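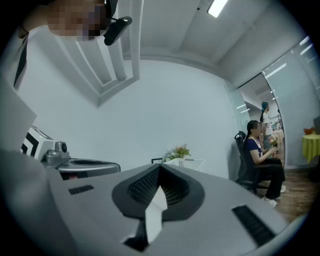 Figure 4.1 A white panel tilted against a wall.

Chapter 4
Walls, Partitions, and Interior Space

A wall does two kinds of work in a building. It may carry the weight of the floors and roof above it, or it may only divide one room from the next. The first kind is called a bearing wall and the second a partition. Before any wall is moved or opened, the builder must know which kind it is.

This chapter begins with the town hall at Riveswood, where the upper floor was divided into offices long after the building was finished. Aiman Latuheru's survey of Room 403 found that a partition had been resting on a single floor joist, which had bent under the load. The case is taken up again in Section 4.2, together with the Sondside school plans.

After studying this chapter, students should be able to:
Tell a bearing wall from a partition on a floor plan
Trace a load from the roof to the foundation
Choose a suitable stud spacing for a light partition

Key terms
bearing wall, header, joist, partition, stud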